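Two-arm demos: clear the table or leave the clutter?
Board: Imitation learning, small labs

gidcombe_arms wrote:
We collect handover demos for a policy we call Podham. So far 200 episodes, two operators. My question is if I should clean the background before I continue.
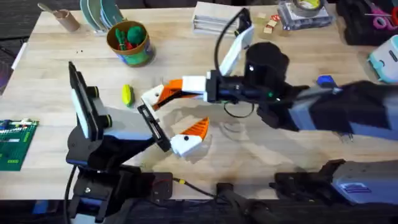
Our operators prefer to keep everything in its place between episodes. The tin with the green pom-pom and the plates on edge are never part of the task, but the policy sees them every time. I am afraid it learns them as landmarks.

tonetti wrote:
Clean it. We lost 40 episodes to this - the arm went to where the cup used to stand.

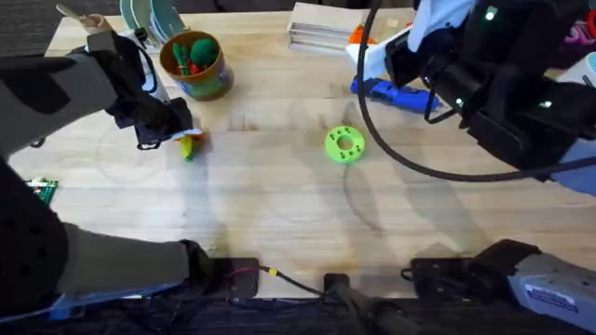 Re: Clean it

bjorklund_k wrote:
I disagree with Tonetti. An empty table teaches an empty table. Move the clutter every 3 episodes and keep recording.
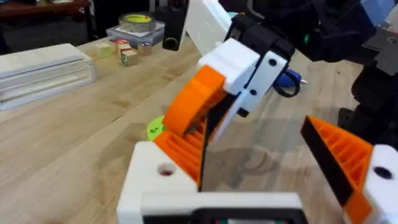

Wrist views are my bigger worry. When the other gripper comes in close with the blue pen, the fingers hide most of the green piece on the table. I would check those episodes first, and only then discuss the tin.

tonetti wrote:
Moving it is fine if somebody really does it. Ours forgot after lunch.

gidcombe_arms wrote:
Thank you both. I will try 40 with moved clutter and write again in November.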